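The Trouser Situation

I own more pants than I thought. I found this out on Saturday, when the drawer in my bedroom came off its runner for the third time and I had to take everything out to get it back on. Since it was all on the floor anyway, I decided to become a person who folds.

I should say that I was raised by people who fold. My aunt Anel could stack a linen closet so square you could have set a level on it. I inherited her good mixing bowl and none of the rest. My own method, developed over 15 years of living alone, is to hold the pants up by the waist, bend them in half somewhere near the knee, and lower them into the drawer while looking at something else.

The internet has views on this. I read far too many of them on Saturday night, and the general feeling is that you need a large flat surface at a decent height, and that a bed doesn't qualify, being soft. I have always folded on the bed. I was prepared to blame the bed for everything.

So I moved the whole business to the wooden table against the wall, which is the nicest piece of furniture in the place and normally spends its life under mail.
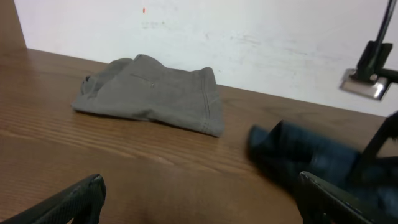

The trouble with a good flat surface is that it takes away your excuses. On the bed, a lumpy fold sinks in a little and looks almost deliberate. On wood it just sits there being lumpy. I did the gray pair, squinted at it, and told myself it was a rectangle. Three of the corners might disagree.

Jeans are another matter. Jeans want to be a plank. You can fold denim with no skill whatsoever and it holds the line out of pure stubbornness, so if you are new to this, start there and enjoy it, and then stop before you get to anything with a softer opinion of itself. Gray casual pants have no ambition. They slump. You smooth the front and the back bunches up, you smooth the back and a pocket gapes at you, and by the time you've got the waistband tucked under, one leg has let itself out again.

I also learned that moving a table's worth of mail gives you a clear view of the wall behind it. Mine is scuffed. It has been scuffed for years, evidently, and I would have gone on not knowing. There's a tiny red mark up there too. I went at one of the gray smears with a damp cloth on Sunday and produced a slightly larger gray smear, so the wall has been moved to a separate list.

The approach I settled on, for anyone keeping up: lay the pants flat, one leg on top of the other, push that pointy bit at the seat back in so the long edge is straight, then fold up from the hem in thirds. Press down with your forearm. The video I got this from used the word "caress," and I did not.

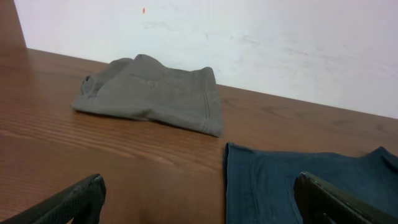 Palesa Ngcobo thinks I have the whole thing backward. Her position, delivered over the phone at some length, is that you should start at the waistband and roll toward the hem, because the thick part belongs in the middle, and that anybody folding in thirds is going to get a lump on top no matter how hard they lean on it. She also feels that gray pants should be hung up and that I should own more than 9 hangers.

She may be right about the lump. I tried her roll on an old pair of sweatpants and got something like a sleeping bag that had been packed in anger, but it did stay shut, and I can't say that for any of mine.

The drawer, meanwhile, is still off its runner. The little plastic wheel has split, and the hardware store at Pronthorpe only sells them in packs of 4, so I'll be driving out there after work on Thursday. Until then the pants are living in a suitcase, folded in thirds.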